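Home Notebook Rigging Props Archive Contact

Workshop notebook, 25th April
4 min read

Drop tests for the balcony fall in Tramus, continued. Same dummy, same line, same anchor plate as last time. The only thing new is the Veva load cell, and I went in not believing much of what the sales sheet says about it.

The claim, for whoever reads this after me: the Veva reads peak load on the pick line and sends it to a tablet fast enough to catch the real spike at the end of a fall. Our old cell is supposed to be too slow and to round the top off. Maybe so. The sheet has a nice graph on it and doesn't say what was hung on the line to get it, how far it fell or what it fell on.

So we put both cells in line, old one on top, and did 11 drops off the upper deck. Highest reading on the Veva was 516 pounds. The old cell showed less on that drop, and less on most of the others. That looks like a win for the sales sheet, and I'd like it not to be written down as one yet. Two of the drops came out the other way, old cell higher, and I can't explain it. The shackle between them was sitting crooked on one. On the other everything hung straight as far as I could tell.

Before any of this goes in the safety binder:

Swap the cells top and bottom and repeat.
Weigh the dummy again. It has been patched since January and the tag still has the old number on it.
Put a known static weight on both. Should have been the first thing done. My fault.
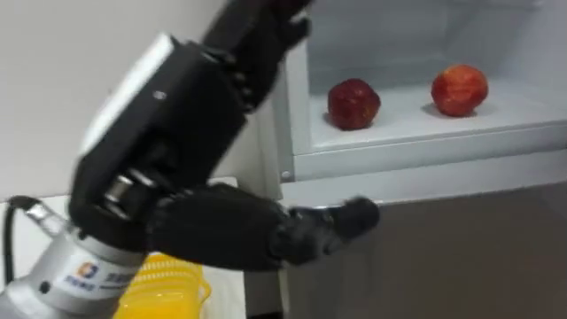
Black hand, silver arm, open refrigerator.

On to the Dumitrescu decelerator. The production wants it for the balcony fall because they used it at Urnura on the last picture and the footage looked good. Footage looking good is the worst reason I know to trust a piece of rigging. I asked for the service record and got a one-page PDF with a stamp and no readings. I asked again and got the same PDF.

Ran it empty, then with sandbags, then with the dummy. Smooth with the sandbags. With the dummy there's a small catch just after the brake starts to bite, more felt in the rail than seen. The second pair of hands on the deck didn't feel it. I felt it each time, but I was also expecting it, so take that for what it's worth. Next time someone who hasn't read this page should hold the rail.

Coordinator's note says the performer will be happy with the arrest "as is." The performer hasn't been on it. Not happy with that sentence and have said so in the margin. A person goes on this when the catch is either found or shown not to exist. 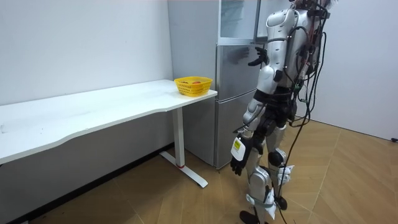 Line dressing for the balcony is still a mess on paper. The drawing shows the safety line and the costume battery lead running down the same side of the harness, and the wardrobe department wants both hidden under the coat with "some slack for movement." How much slack? Compare the silver robot at the refrigerator, with its black cables coming down the back and some of them hanging loose past the hips. Put that much loose line on somebody going over a rail backward and it will find the one bracket on the set that sticks out. I want the lead taped flat to the spine of the harness and the safety line on its own side, even if the coat has to be recut. Wardrobe says the coat can't be recut. Coats can be recut.

Also the rail itself. The breakaway section is balsa with a scored back, painted to match the real one, and the only marking that tells them apart is a pencil cross underneath. Asked for colored tape on the back edge. Was told it might catch the light. It's on the back edge.

Pads: the big one is holding air. The small one was topped up before lunch and was soft again when we packed up — could be the valve, could be whoever closed it. Not using it until it has sat a full night with a straightedge across the top.
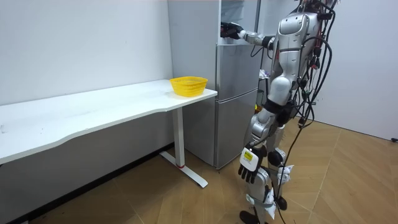 One arm up to the top compartment, the other hanging.

Open items, mostly for me:

Cells swapped and rerun, readings written by hand as well as saved on the tablet. The tablet dropped its connection during setup and I don't want the only copy living on it.
Written answer from Dumitrescu on what was checked and at what load. No answer, no decelerator. We have the old descender and it's ugly and I know what it does.
Photos of the crooked shackle are in the drawer folder with the test sheets.
Rental on the Veva runs out soon and the office wants a yes or no on buying it. My answer at the moment is no. Ask me again after the static weight test.

Get new notebook entries by email. Enter your address to subscribe. You can unsubscribe at any time.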